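Lunch at Lozano, finally

Sat 17 May

Quick one, I have to be out the door soon. Went to Lozano at last, the place on the corner in Fustemcombe that used to be the shoe repair. Wenjie has been on at me to go since October and I kept saying yes yes and then eating toast at home.

So. Set lunch on weekdays, soup plus a main plus a drink. Yolanda Ríos does the cooking and her menu goes up on a board by the till, and if you get there after one half of it is rubbed out. We got there after one. No stuffed peppers for me. Still a bit sore about it.

Soup was barley and mushroom, proper thick, lots of dill. Bread came warm with a little dish of garlic butter and I ate mine and then most of Wenjie's. She had the fish cakes. I had chicken livers with onions and mashed potato, which I know, I know, half of you have stopped reading. Soft in the middle, sharp onions, a spoon of sour cream on the side. Would of licked the plate.

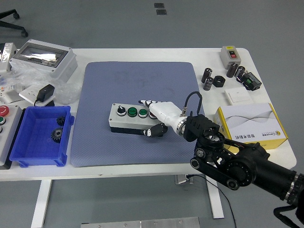 Wenjie says the fish cakes needed salt. I tried a corner and thought they were fine, but she salts watermelon so make of that what you will. The pickled cabbage next to them was the best thing on her plate – crunchy, caraway in it, not too sweet.

Drink is either tea or a berry thing from a jug. Get the berry thing.

Service was slow. Kind, but slow. One guy doing the whole room, and a birthday table of cousins who all wanted seperate bills. We waited long enough for dessert that I nearly gave up, and then the cheese pancakes turned up with sour cherry jam and I forgave everybody.

Upstairs they have a room for parties, seats 29. Kevin Mosquera is thinking of it for his parents' anniversary, so I asked for the party menu on the way out. Cold plates, two hots, cake is extra, and you can bring your own. They want three weeks notice and a deposit of 200. Seems fair to me, Kevin will grumble.

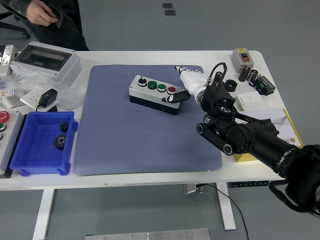 If you go

Get there before one, for the peppers. Closed Mondays. Cards are fine downstairs but the party deposit is cash only. Parking is hopeless, leave the car by the Idlow road and walk up.

Next time I want the dumplings. Duván, if your reading this, you owe me lunch.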